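カテゴリ:財団・助成 > 人事・組織
1月 文・編集部

セヴォミス財団(Sevomis)、助成方針を改定 運営費も対象に 小規模団体向けの窓口を新設

文化芸術と地域福祉の分野で助成を行うセヴォミス財団は、次年度からの助成方針を改定し、これまで事業費に限っていた助成金の使途を運営費にも広げると発表した。人件費、事務所の家賃、会計や法務にかかる費用などが新たに対象となる。あわせて、常勤職員が2人以下の団体を対象とした申請窓口を設ける。

財団は実業家一族の寄付をもとに設立された民間の助成財団で、本部をトルタウ(Toltau)に置く。設立当初は美術館の展覧会や音楽祭への支援が中心だったが、その後、図書館、公共住宅の入居者支援、移民向けの語学教室などに対象を広げてきた。昨年度の助成先は31団体で、このうち半数以上が文化芸術分野の団体だった。

これまでの制度では、申請団体は事業ごとに計画書と予算書を提出し、認められた費目にのみ助成金を使うことができた。事業の担当者に支払う謝金は認められていたものの、団体の代表や事務局の給与、賃料などは対象外とされていた。このため、助成を受けて事業の規模を広げた団体が、事務局の負担増に対応できなくなるという指摘が以前から出ていた。

財団が昨年の夏から秋にかけて助成先に行った聞き取りでは、事業費の増額よりも使途の制限の緩和を求める意見が多かった。報告書の作成に時間がかかりすぎる、年度の途中で予算を組み替えるたびに承認が必要になる、といった声も寄せられた。財団はこの結果を理事会に報告し、冬の理事会で方針の改定を決めた。

新しい方針では、助成を「事業助成」と「基盤助成」の2種類に分ける。事業助成は従来の制度を引き継ぐもので、展覧会、公演、講座などの個別の事業に対して支給する。費目の間の流用については、助成額の一定割合までであれば事前の承認を不要とし、終了後の報告で足りることにした。

基盤助成は今回新たに設けられたもので、団体の運営全般に使うことができる。期間は最長で3年とし、毎年の審査は行わず、中間の面談で状況を確認する。申請できるのは活動実績が2年以上ある非営利の団体で、法人格の有無は問わない。ただし、法人格のない団体は、資金の管理を引き受ける法人を立てる必要がある。

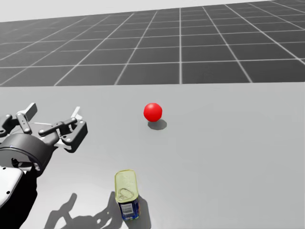

小規模団体向けの窓口は、基盤助成の一部として運用される。1件あたりの上限は3,000ユーロで、申請書は2ページ以内とした。決算書の代わりに直近12か月の入出金の記録を提出することもできる。受付は通年で行い、財団の職員が書類を確認したうえで、理事会を経ずに採否を決める。結果は受付の翌月末までに通知する。

財団の発表資料によると、これまで小規模な団体からの申請は全体の中で少なく、書類の不備を理由に審査に進めない例も目立っていた。資料はその原因として、申請書の分量と添付書類の多さを挙げている。新しい窓口では、電話または対面での事前相談を受け付けるほか、申請書を手書きで提出することも認める。

対象となる地域に変更はない。トルタウ市内と周辺の自治体に事務所または主な活動場所を持つ団体が申請できる。市外の団体と共同で行う事業については、代表となる団体が対象地域内にあれば、事業助成の枠で受け付ける。

今回の改定には、地域のほかの助成団体の動きも影響しているとみられる。ブロド基金(Brodo)は一昨年から、演劇とダンスの団体を対象に運営費への助成を始めている。ブロド基金の制度は既存の助成先だけが申請できるもので、新規の団体は対象に含まれていない。セヴォミス財団の基盤助成は新規の団体にも開かれており、両方の制度を併用することも可能となる。ただし、同じ費用に二重に助成金を充てることは認められない。

市の文化予算は昨年度に続いて据え置かれており、劇場や文化施設の一部では開館日の見直しが進んでいる。市の文化担当部局は財団の方針改定について、民間の助成が運営費に広がることを歓迎するとしたうえで、市の補助制度を変更する予定は今のところないと説明している。市の補助金と財団の基盤助成を同時に受けることについては、費目が重ならない限り差し支えないとの見解を示した。

助成先の団体の受け止めは分かれている。カルヴァーリョ文化会館(Carvalho)は、事務局の人件費に助成金を使えるようになる点を評価し、基盤助成への申請を検討するとした。同館は旧倉庫街の建物で展示室と工房を運営しており、昨年度は財団の助成を受けて版画の巡回展を開いた。巡回展では作品の輸送と保険の手続きを事務局の職員が兼務で担い、通常の業務に遅れが出たという。

一方、音楽分野の団体からは、助成の総額が変わらないまま対象が広がれば、事業に回る資金が減るのではないかとの懸念も出ている。財団は次年度の助成総額について、今年度と同じ水準を維持するとしているが、事業助成と基盤助成の配分は明らかにしていない。配分は申請の状況を見て理事会が決めるとしており、初年度の途中で見直す可能性もある。

審査の体制も変わる。これまでは理事と外部の専門家で構成する分野別の審査会が採否の案をまとめていたが、基盤助成については分野を分けず、一つの審査会が担当する。審査会には非営利団体の運営や会計の経験者を加える予定で、人選は春までに終える。審査員の氏名は採否の決定後に公表し、申請団体と利害関係のある審査員はその案件の審査から外れる。

報告の義務については、基盤助成を受けた団体は年に一度、活動の概要と収支をまとめた書類を提出する。財団は書式を新たに作成し、他の助成団体に提出した報告書で代えることも認める方針だ。小規模窓口で助成を受けた団体は、終了時に1回だけ報告すればよい。

事業助成と基盤助成の申請要領は、来月から財団の事務局で配布される。説明会は市立図書館の会議室で行われ、参加に予約は必要ない。初回は月曜日の午後6時からで、夜間に参加できない団体のために、日中の個別相談の時間も設けられる。小規模団体向けの窓口は、申請要領の配布と同時に受付を始める。

関連記事
・ブロド基金、舞台芸術の運営費助成を継続へ
・カルヴァーリョ文化会館、工房の利用料を改定
・トルタウ市の文化予算、前年度と同額で可決
・法人格のない団体の助成金管理 引き受け先の選び方
・図書館分館の読書会、民間助成で再開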